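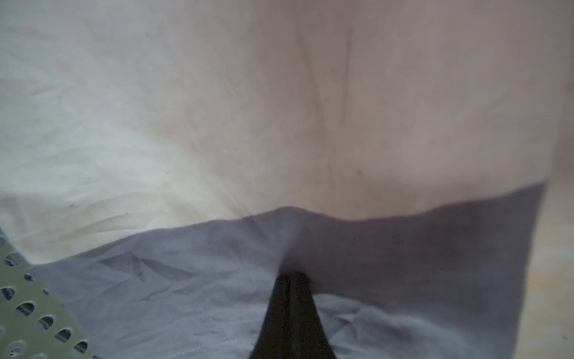

Vista da câmara de punho: dedo da garra em contacto com um pano cinzento-lavanda, sobre tecido branco.

Manipular tecido é um mau problema para quem quer uma demonstração bonita e um bom problema para quem quer ensinar. Defendo aqui a segunda parte da frase, com base em dois semestres a acompanhar o projeto Barau, uma unidade curricular de robótica em que os alunos programam e treinam um braço para agarrar, deslocar e dobrar panos.

A objeção habitual é conhecida. Um cubo rígido tem seis graus de liberdade, uma geometria que se mede com uma craveira e um critério de sucesso que cabe numa linha de código. Um pano tem uma configuração que, para efeitos práticos, não se consegue enumerar. O aluno do terceiro ano, diz-se, deve começar pelo cubo. Teodoro Talavera, que lecionou a unidade antes de mim, sustentava esta posição e deixou-a escrita no programa: manipulação rígida primeiro, deformáveis em opção de mestrado.

O problema é o que os alunos aprendem com o cubo. Aprendem que a perceção é uma etapa que termina. Estima-se a pose, passa-se a pose ao planeador, o planeador devolve uma trajetória e a câmara deixa de interessar. Vi relatórios muito competentes em que a imagem era usada uma única vez por ciclo. Com tecido esse encadeamento parte-se logo na primeira aula prática. O dedo toca no pano, o pano levanta, e a estimativa feita antes do contacto já não descreve o que está na mesa.

A imagem do início serve para discutir isto. O vinco nasce na ponta do dedo e sobe até à margem do pano, onde forma uma bossa. Para um detetor de contornos treinado com panos estendidos, essa bossa é uma margem como outra qualquer. Para quem quer saber onde está a força, é o dado mais útil disponível, num sistema sem sensor de força. Zoriana Demchenko e Amado Tiongson construíram o trabalho final em torno desta observação: em vez de segmentar o pano inteiro, estimavam apenas a direção do vinco dominante junto ao dedo. O resultado é modesto, mas o raciocínio é de engenharia e foi feito por eles.

Há também a questão da qualidade da imagem. A câmara de punho está perto demais, foca mal a essa distância e arrasta quando o braço se move. Todos os anos aparece um grupo a pedir uma câmara melhor. Recuso, exceto quando o pedido vem acompanhado de uma medição que mostre que a desfocagem é o fator limitante. Até hoje recebi uma medição dessas, de Elli Toivonen, e concluía que o fator limitante era a exposição automática. Fixou-se a exposição e a câmara ficou.

Sobre os dados. O conjunto do curso tem 2587 episódios, gravados por teleoperação e anotados pelos próprios alunos. É pequeno. É também irregular: as anotações do primeiro semestre distinguem «contacto» de «preensão», as do segundo juntam as duas classes e acrescentam «escorregamento», e a conversão entre os dois esquemas perde informação. Houve quem propusesse descartar a parte antiga. Preferi que ficasse, com o defeito documentado no ficheiro de leitura, e a conversão passou a ser o primeiro exercício avaliado. Metade da turma descobre aí que duas pessoas a ver o mesmo vídeo não concordam sobre o instante em que um dedo começa a tocar num pano.

A avaliação é onde admito menos certezas. No ano passado, a nota dependia em 65 por cento da taxa de sucesso na tarefa final. Foi um erro. Os grupos passaram as últimas semanas a afinar a posição inicial do pano, e um deles obteve a melhor taxa com uma trajetória praticamente em malha aberta. Cumpria o enunciado. Auður Blöndal, que arguiu os trabalhos, perguntou-lhes o que acontecia se o pano rodasse um pouco, e a resposta foi correta e embaraçosa. Em setembro o peso passou para o relatório de falhas: cada grupo escolhe os seus piores episódios, explica-os e propõe um ensaio que distinga entre duas causas possíveis.

Fica por resolver a simulação. Usamos o Wanum para testar código antes de ir ao braço, e serve para apanhar erros de sinal e de referencial. Para contacto com tecido não serve - o pano simulado desliza onde o real prende. Alguns colegas entendem que isto desaconselha todo o tema em licenciatura. Entendo que desaconselha a simulação como critério de nota, e o programa do próximo ano manterá as horas de bancada como estão.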